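Looking after the wrist camera on cell 6

The cell stands at the far end of the packing hall at Niketti, between a roller conveyor and a wall of spare cartons. It has one arm, one gripper and one small camera mounted at the wrist. The technician who looks after it has worked at the Vambridge plant for nine years and has had this cell since it was installed. We talked beside it on June 18, 2020, during a planned stop.

Most of the technician's week goes to ordinary jobs. Grease, belts, the air supply, the finger pads on the gripper. The pads wear first. "I change them when the edge goes round," the technician said. "You can feel it with your thumb before you see it. The manual has an interval, but it was written for cartons, and we run a lot of film-wrapped stuff that is harder on rubber."

The camera takes less time but more patience. It is used to find the part before the gripper closes, and it rides close to whatever the arm is handling. Dust gets on it, and so does the mist from the label station.

"People wipe it with a sleeve," the technician said. "I understand why. The line is stopped and there's a person standing behind you. But a sleeve has grit in it. I keep lens tissue and a blower in the top drawer of the cart, and the drawer has a label on it now."

The order of work is fixed. The cell is locked out and the air is dumped. The technician blows the lens off first, then wipes from the middle outward with a fresh tissue, and then checks the mount screws with a small torque driver. After that comes the cable, which is followed by hand from the wrist back to the first clamp on the forearm.

"The cable is the one I'd tell a new person to worry about. It bends every cycle. If the clamp slips even a little, the bend moves to the connector, and then you get dropouts that come and go. We chased one of those for two shifts in October. We swapped the camera, we swapped the switch in the cabinet, and it was the clamp."

The clamps now on the arm come from Lawal, a local supplier, and have a rubber liner. The older ones were bare metal. There is a paint line across each clamp and onto the arm casting, so that a slip shows up as a broken line.

Focus is checked with a printed card set on a stand at working distance. The live picture goes up on the cabinet screen and the technician turns the focus ring until the finest bars on the card separate, then tightens the lock screw and looks again. Tightening the screw can move the ring. "So you do it twice. Sometimes three times. I used to get annoyed about it."

When the focus is set, the calibration routine runs. The arm moves through 33 poses above a target plate and the controller works out where the camera is in relation to the tool. If the error comes back too high, the technician starts by cleaning the plate. A bit of tape residue has been enough to spoil a run.

All of it is written down in Temolano, the maintenance software the plant uses. The cell had 1,921 entries on the day we visited, and the technician wrote most of them. Some are only a few words long. "Pads, left and right. Lens. Clamp okay." Others go on for a page.

I asked what should be done differently on the next cell. The technician wanted the camera connector turned to face the other way, and a lock screw that can be reached without taking off the gripper cover. A request for both has gone in with the drawings.

"And I'd save a picture every time I touch the lens," the technician said. "We only save them when there's a fault. I'd like to have the good ones too, from the same pose, so you can put them side by side." 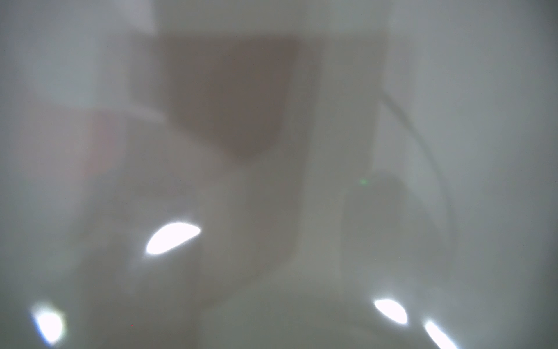
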